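How to Set Up and Clear a Work Table for Plate and Bowl Sorting
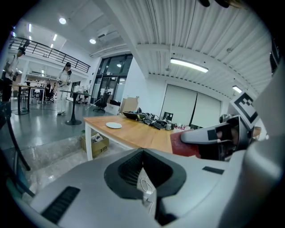 Work table with a white plate near the front edge and a black bowl farther back.

Last updated Thu 8 February

These instructions cover the layout of a shared table used for tableware sorting, and the procedure for clearing it at the end of a session. They apply to any table with a plain top and enough depth to keep dishes and electrical gear apart. The method was written for the Dandell workroom and is now used at the Skirov site as well.

What you need

One table, wiped down
One flat plate and one shallow bowl per place
A cloth
An open carton for packing material
A second carton for finished items
Masking tape and a marker
A soft brush

Step 1. Divide the table

Treat the tabletop as two zones running lengthwise. The front zone is for dishes. The back zone is for anything with a power lead. Run a strip of masking tape along the boundary if the table is new to the people using it. On a table 1,456 mm long, set the tape 400 mm from the front edge. On a shorter table, keep the same depth and reduce the number of places.

Step 2. Place the dishes

Put the plate down first, near the front edge. The whole of its base must be on the table. Leave enough room at the front to get a thumb under the rim without dragging the plate.

The bowl goes farther back. For sorting practice it can be set tilted, with the rim facing out, so that it has to be righted before stacking. For ordinary storage work, set it flat on its foot. Do not place a bowl on top of a plate at this stage. Nesting is done in Step 5.

Plates and bowls should contrast with the tabletop. White and black both read clearly on a honey-coloured top. Clear glass and pale timber dishes do not, and are left for a separate session.

Step 3. Position the cloth

Fold the cloth in half and lay it at one end, where it can be reached from the front. It may hang over the edge, but no more than half its length should be unsupported. A frayed cloth is acceptable for wiping dishes. Trim long threads before use, as they catch on unglazed foot rings.

Step 4. Arrange the electrical gear

Keep screens at the end of the table, turned so they can be read from a standing position. Group the remaining equipment in one place behind the tape. Coil spare cable and secure each coil with a single wrap of tape. Cables must not cross the dish zone.

Small containers can stand beside a monitor if they are dry and have a stable base. Bottles do not go on the table at all. Store them upright on a shelf. A carton rim is too narrow to hold a bottle safely and should not be used as a ledge.

Step 5. Sort and stack

Work from the front of the table to the back.

1. Lift the plate with both hands and check the underside for grit.
2. Brush the foot ring clean.
3. Wipe the face with the cloth, from the centre out.
4. Repeat for the bowl.
5. Stack plates by diameter, largest at the bottom, to a maximum of 12.
6. Stack bowls separately, to a maximum of 7. Shallow bowls lean sooner than deep ones, so check the stack at eye level after every second bowl.
7. Place a sheet of paper between glazed surfaces.

Chipped pieces are set aside at the left end of the table and marked with tape. They are not returned to a stack.

Step 6. Use the cartons

Keep the packing carton open on the floor under the table, at one end, with its flaps clear of the legs. The carton for finished items can stand upright against the wall until it is needed. Fold its flaps fully back before loading. Load plates on edge and bowls rim down, and fill the gaps with packing paper. A carton that shifts when nudged with the foot needs more paper.

Step 7. Clear down

Return dishes to the shelf, shake the cloth outdoors and hang it up. Switch off screens at the wall. Remove the tape if the table is needed for other work, and pull it back on itself at a low angle to avoid lifting the finish.

Notes

Small round pedestal tables are suitable as a resting place for a hand tool or clipboard. They are not suitable for stacks.

The Vellarier tableware range has a wider foot ring than most and can be stacked one piece higher.

The taped boundary was added by Svend Eskildsen after the April review. Send corrections to him through the Hauksdóttir office.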